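Section 5: Moving Your Save to a New Console

So you have a new machine, or a second one for the den, and you would like your town in Trolness to come along with you. Good news: it can, and it's a fairly painless job once you've done it the first time. This section walks you through the whole move, from getting your old save ready to checking that everything came across. If you are starting a brand new town, you can skip all of this and go straight to Section 6, where the ferry lets you off at the harbor and the fun begins.

Before you start

Please read this part even if you normally skip this kind of thing (we do too). You will need:

Both consoles, each updated to the latest system software
The Trolness cartridge or download on both consoles
An Idgate account, with the same sign-in used on both machines
At least 75 MB of free space on the new console
A little patience, and ideally a charger for each machine

An Idgate account is free and only takes a minute to set up. You may already have one if you played any of the earlier Lui games, and if so, please use that one. Your old costumes and the lantern from the first game are tied to it, and they will turn up in your mailbox in town on the morning after the move.

Note: Players who bought the Harbor Edition should install the bonus content on the new console before moving the save. The game will still open without it, but your lighthouse will show up as a plain empty plot until the content is there. Nothing is lost. Install the content, restart the game, and the lighthouse comes back with all its furniture in place.

Caution: A town can live on only one console at a time. When the move is finished, the town is removed from the old machine. If other people in your household have houses in the same town, they will move along with it, so it is kind to mention it to them first!

Preparing the old console

1. Start Trolness and load your town in the usual way.

2. Finish or cancel anything you have underway. Boats out at sea need to come home, and any visitors from other towns need to leave. The harbormaster will not talk to you about moving while a boat is out, and will only repeat the line about the tide.

3. Save your game at the notice board. An autosave is fine for ordinary play, but the move uses your last notice board save, so anything you did after that will be left behind.

4. Return to the title screen and hold both shoulder buttons while you press Start. The Town Services menu will open.

5. Choose Move Town, then Send from This Console.

6. Sign in to your Idgate account when asked. If you've forgotten your password, choose Help on that screen and follow the directions. You can back out at this point without any change to your town.

7. Write down the move code that appears. It is good for 2 hours. If it runs out before you use it, your town stays right where it is and you can ask for a new code as often as you like.

Note: You don't need to leave the old console on while you carry the code to the other room. You do need to leave it in standby, though, with its internet connection turned on. A console that is fully shut down can't send anything, and the new machine will sit at the waiting screen until it gives up.

Receiving the town on the new console

1. Start Trolness on the new console. If it's the first time, let the opening movie play through or skip it with the Start button. Do not start a new town. If you have already started one, see "I already made a town" farther down.

2. From the title screen, open Town Services the same way as before, holding both shoulder buttons and pressing Start.

3. Choose Move Town, then Receive on This Console.

4. Sign in with the same Idgate account.

5. Type in the move code. Capital and small letters are treated the same, and you can leave out the dashes.

6. Check the name of the town and the name of the mayor on the screen. When you're happy with both, choose Begin.

7. Wait for the little ferry to cross the screen. A young town crosses quickly. An older one, with a full museum and a few hundred letters tucked away in storage, can take a good while longer, so this might be the time to put the kettle on.

8. When the ferry docks, press the confirm button once. The game will save, restart on its own, and bring you back to the title screen.

Caution: Please don't turn off either console, pull out the cartridge, or let a battery run flat while the ferry is crossing. If the power does go, leave both machines alone for a minute, then turn them on and open Town Services on each. Most of the time the game will offer to carry on from where it stopped.

Checking that all is well

Load the town and have a wander before you do anything else. Look in on the museum, open your storage shed, and see that your neighbors are where you left them. The clock in town follows the clock on the console, so if your new machine is set to the wrong time, you could find yourself arriving in the middle of the night with every shop shut. Save and quit, set the console clock, and load again.
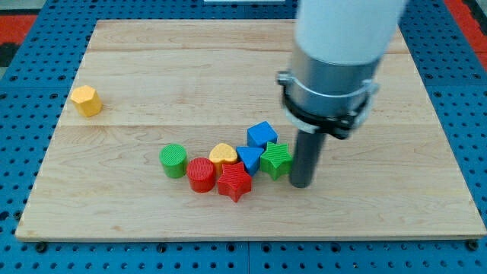

The turnip stall is the one place where the clock can really cost you something. Prices are set fresh each Monday, and if the new console's date is ahead of the old one, the game thinks a week has gone by and any turnips in your pockets will spoil. Sell them before you move if you can. We know it hurts to sell at a bad price, but it hurts a little less than a sack of brown turnips.

Your controls and sound settings do not come across, as these belong to the console and not to the town. You can set them again under Options. If you use the Tusarov rhythm pad for the festival games, plug it in before you start Trolness, open Options, and run the pad check. It asks you to tap each pad in turn, and after that the timing should feel just as it did before. If the beat seems a hair late on a new television, try the television's own game mode first — that clears it up more often than anything in our menus.

If something goes wrong

The code is not accepted. Check that you haven't mixed up a zero and a letter O, which is the usual trouble. Check also that the code hasn't run out, and that you're signed in to the same Idgate account on both machines.

Error 3880 appears. The two consoles have different versions of the game. Update Trolness on both, restart both, and ask for a new code. The old code won't work after an update, even if there is time left on it.

I already made a town. A console holds a single town, so the one on the new machine has to go before the other can come in. Choose Town Services, then Remove Town, and confirm it when asked. This can't be undone, so please be very sure that you're holding the right console when you do it. (If the two look alike, the name of the town is shown at the top of the screen.)

The ferry stops partway. Give it a little time, especially if other people in the house are downloading or watching something. If it hasn't budged after a long wait, press and hold the cancel button until the Return to Harbor message comes up. Your town goes back to the old console, complete, and you can try again later in the day.

My friends list is empty. Friends are loaded the first time you open the harbor gate. Walk down to the gate, choose Open to Friends, and the names will fill in. Letters your friends sent during the move are held at the post office and delivered the next morning.

My custom patterns look blank. This is seen now and then with patterns made in the very first version of the game. Take the pattern to the tailor, choose Touch Up, and save it again without changing anything. The colors will come back on shirts, flags and rugs all at once.

Moving back again

You can move a town as many times as you like, and the steps are the same in either direction. There is a short rest of one day between moves, counted from the moment the ferry docks. If you only want to play at a friend's house for an afternoon, you may be happier using the Traveler's Trunk, which carries your character and the contents of your pockets but leaves the town safely at home. Turn to Section 7 for directions on packing the trunk.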